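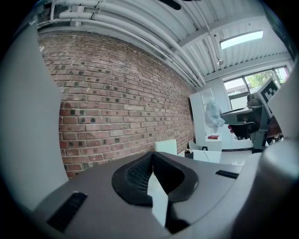 Which Tarel hand-held grippers should be taken out of use?

Owners should stop using any Tarel gripper from the September production run until its jaw return spring has been replaced. The run covers 182 units. All other Tarel grippers can stay in service.

Lanberg Stops Use of 182 Tarel Grippers Over Jaw Spring Fault

September
By the Lanberg press office

Lanberg is asking customers to stop using 182 of its Tarel hand-held grippers after finding that the spring that opens the jaws can crack and let go under load. When that happens, the jaws can snap shut or jam partway, and a finger resting between them can be pinched.

The company has received 3 reports of injury. All were bruised or cut fingertips, and none needed a hospital stay. In each case the operator was recording pick-and-place tasks with a gripper in each hand and had reached across with one hand to free an object from the other gripper.

Tarel grippers are used by teams that teach robot arms by recording how people handle everyday objects. An operator may open and close the jaws many hundreds of times in a shift. The spring is meant to be changed at regular service. In the affected run it can fail well before then.

Lanberg traced the fault to one batch of springs made by its supplier, Khan. The springs were left too long in a heat treatment step and came out brittle. Lanberg checked a sample of parts when the batch arrived, but the check measured size and pull force only. It did not include a wear test, and the batch was passed.

"We should have caught this at our own door," said Suha Bitar, head of product safety at Lanberg. "The parts measured fine and we let them through. Customers with a unit from this run need to put it down today and wait for the new spring, even if it feels normal."

In bench tests at Lanberg's Stikach plant, the first of the bad springs broke after 1,000 cycles. Springs from earlier batches were run under the same load, and none of those broke.

What customers should do

Check the serial plate inside the battery door. Affected units have a serial number that starts with TS9. Remove the battery, tag the gripper and set it aside. Do not open the housing or try to fit a spring from another unit. The spring is held under tension and can come out with force.

Lanberg will send a prepaid shipping box for each affected gripper. Repairs are free and include a new spring, a check of the jaw carriage and a fresh calibration. Recordings made with an affected gripper before the spring failed can be kept. If the jaws jammed during a session, the jaw width readings from that session should be thrown out.

Lanberg now runs springs from every batch for 2,000 cycles before any of that batch goes to assembly. Khan has changed the timer on its furnace line and will send heat records with each shipment.

Robot-mounted Tarel models use a different spring and are not affected.

Customers can request a shipping box through the service form in their Lanberg account or from the dealer who sold the unit.

This site uses cookies to remember your settings and count visits. Accept all | Manage choices

Recent releases
Tarel service schedule updated for two-gripper kits
Lanberg adds second test bench at Stikach
Battery door latch: notice to dealers
Calibration guide now available in print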